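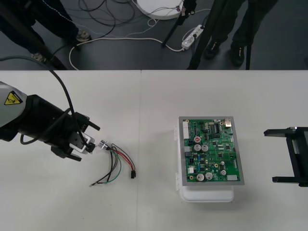 Robotics club: two arms, one small plug

Last updated: February

The Dradivton club wants its two arms to plug a wire harness into a circuit board without help. One arm holds the harness, the other works from the board side. I have my doubts. Wires flop about, and 450 practice runs on one board prove little about the next one. The club says six more weeks will do it – we heard that before the Rulleo contest, too. I'd like to see it try a board it hasn't met.

Get the Takska newsletter by email. Unsubscribe at any time.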